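About Us

Posted 8 February 2014
By the Grumel office

Grumel is a night school for adults who want to write better at work. We teach plain letters, plain reports, plain minutes and the difficult art of the short email. We have been at it long enough to have opinions about the semicolon, and we are sorry in advance if you sit near us at a wedding.

The school started in Presstead, over a dry cleaner, with one room and a blackboard that came with somebody else's algebra on it. The first course was called Business Correspondence II. There was no Business Correspondence I. The founders felt that a II on the poster would make the place look established, and eleven people signed up, two of whom asked to be excused from the first part on the grounds of experience.

We moved out when the lease ended and the steam got into the dictionaries. These days we have the second floor of the old Umali Building on the corner, with four classrooms, a kitchen and an elevator that prefers the third floor. If it takes you there, walk down. The third floor is an insurance office and they are very nice, but they have asked us to mention it.

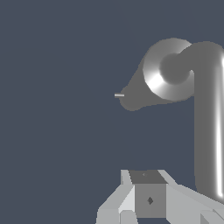

Gray on slate blue.

What we teach has changed less than you might think. The core course is still ten evenings. You bring something you really had to write for your job, we take it apart, and you put it back together at half the length. Most people discover by the third evening that their first paragraph was them clearing their throat. By the sixth they start doing it to other people's writing, at home, out loud, and we get the occasional note from a spouse.

Besides the core course we run:

Letters That Say No, four evenings. Always full.

Minutes and How to Survive Them, three evenings. Intended for whoever was looking at the floor when the boss asked for someone to take notes.

The Annual Report, six evenings, spring only. Bring a calculator and a snack.

English for Newcomers to the Office, all year, two levels. This one is free, and it is the class we would keep if we had to drop all the others. It covers the phrases no textbook has gotten around to, such as what "let's circle back" means (no) and what "with respect" means (without).

Last year 699 people finished a course with us, and 261 of them came back for a second one. We would like to say this proves the teaching is good. It may also prove the coffee is free. A full ten-evening course costs 90 dollars, and the price includes the workbook, which we print ourselves on a machine bought used from a church. It leaves a faint line down the margin of every page. Former students tell us they miss the line.

We do not offer a certificate in anything with the word "excellence" in it. You get a sheet of paper that says you came and did the work, signed by your teacher in real ink. Employers seem to take it seriously. At Pirkano, the freight company across the river, they have sent us their new dispatchers every June for years now, and their delivery notices have become almost a pleasure to receive. You still have to wait in for the truck, of course.

Former students are welcome to write to us about the school, and we promise not to mark the letters. We do mark them, but we keep those copies in the office.

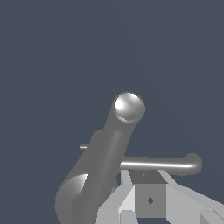 I took the letters course because my manager said my emails sounded angry, and it turned out they were only long, wrote one graduate of the winter term. She added that now they are short and he says they sound angry, so she is thinking of sending him instead.

We think she should. There is a discount for managers, on the theory that one of them in the room is worth several workbooks.

Our teachers all have, or have had, other jobs. Between them they have written parking rules, seed catalogs, hospital leaflets and the warning on a stepladder. We hire this way on purpose. A person who has had to fit a warning onto a stepladder knows what a word costs.

Teachers meet once a month to go over the lessons and argue. The longest argument so far was over whether "please find attached" should be banned outright or allowed until retirement for those who had already formed the habit. The habit side won by one vote, and there is still some coolness in the kitchen.

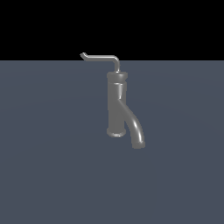
The other long-running argument is over the library. We own 800 books on writing, and several of them are good. The rest were donated, mainly by people moving house, and include nine copies of the same guide to telegrams. Students may borrow anything for the length of a term. The telegram guides may be borrowed for good.

The office is open from noon until the last class lets out. Evening classes start at half past six, and the street door locks at seven, so if you are late, ring the lower bell. The upper one is insurance.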